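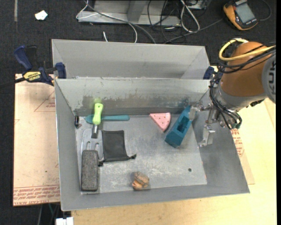
Should a small parts store round its stock figures to the nearest box?
Only for items that are bought, stored and issued by the full box.

Everything else should be held as single units. Rounding looks harmless on paper. A box of 30 hinges with 3 missing is entered as one box, and the error is small. The same habit applied to 525 stock lines produces a ledger that agrees with itself and with very little on the shelf.

The stores manual at Mornthorpe, written by Kiros Sisay, allows rounding for any item under a set price. I think the rule is wrong. Price tells you what a shortage costs to replace. It says little about what the shortage holds up. A cheap washer can stop an order as surely as a motor can.

The better test is the unit of issue. If staff draw single pieces, the record should show single pieces, and the reorder level should be set in the same unit. Mixed units are the worst case: a minimum of 2,000 against a balance of four boxes needs a conversion every time it is read, and conversions get skipped.

Counting by weight is acceptable for small fixings, provided the sample weight is checked at each new delivery. Suppliers change plating without notice.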